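Mar 9, 2019

Back from Arkdale with a headache and a sore thumb from the tape. Indira had decided that the whole business of the toys would be dealt with in one go, on one table, and I had said beforehand that I didn't believe a word of it. I've heard "in one go" from Indira before. The garage was going to be done in one go too, back in July, and I still have her garden chairs.

The plan is this, as far as I understand it. The old toys go into boxes, the boxes go to the play center on Kalinowski Street, and the children there are made happy by things our own children haven't touched in years. I have my doubts. The ones Parvathi took over last time sat by the door for weeks with the lids still shut, she told me so herself. Indira says that was a different manager. Maybe so.

She has a system, naturally. She read it in a Lelitz pamphlet on clearing out a house, and it goes by size: hard things at the bottom, soft things on top, anything with more than one piece in a bag of its own. It sounds fine until you try it. What is a stuffed rabbit with a hard plastic nose? We went back and forth on the rabbit far too long. I said hard, on account of the nose. She said soft, and put it on the chair, and on the chair it stayed. So much for the system.

Then the tape. I told her one strip across the bottom wouldn't hold and she said it always holds. I put a second one on when she went to the kitchen. She saw it later and said nothing, so I suppose I was right, or else she was tired.

Spent $5 of my own on parking, which I won't see again. Meter 362, and I only remember because the machine made me type it in three times.

Wumpini rang while we were at it, wanting to know whether we'd come across the wooden train from when the boys were small. We hadn't. He's convinced it's in one of Indira's cupboards. I think it went in the Bemari move along with the good saucepans, and I said so, and he didn't like hearing it. He asked me to look again. I looked in the hall cupboard and found a fan and more than 623 loose buttons, if the label on the jar is to be trusted (Indira's aunt wrote it, and she was the sort to count them). No train.

I'll admit the pink checkered cloth was a good idea. I had said to leave the table bare, and Indira wanted the cloth down to save the top from scratches, and when I lifted a corner to check at the end the top was fine. It might have been fine anyway.

The toy cars bother me most. I can't see what a child today wants with a plain little car that does nothing. They have the ones that talk. Indira thinks a car is a car, and that I've become a grump. I turned over every one I handled, looking for a maker's name, and didn't learn a thing from any of them.
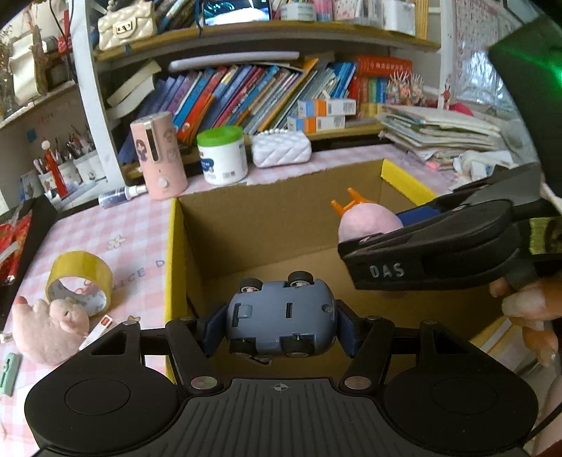
Do small cars need to be wrapped before they go in the box? We decided to leave them bare, as plastic ones can stand some knocking about and the paper only makes more work for whoever unpacks.

I'm not fully at peace with that. Sota wraps everything, down to the spoons, and he has moved house more often than any of us. But he also never finds anything afterward, so I don't know that he's much of an argument.

The pink pig I would have kept back. It has a decent face. I didn't say so, after the fuss I'd made over the rabbit, and now I expect I'll be thinking about it when the boxes go.

Indira wants to do the books next. She says it will take an afternoon. I told her I'd come if she paid for the parking, and she laughed, which I notice wasn't an answer. Must ring Deok-su about the van before bed, and find the cream for this thumb.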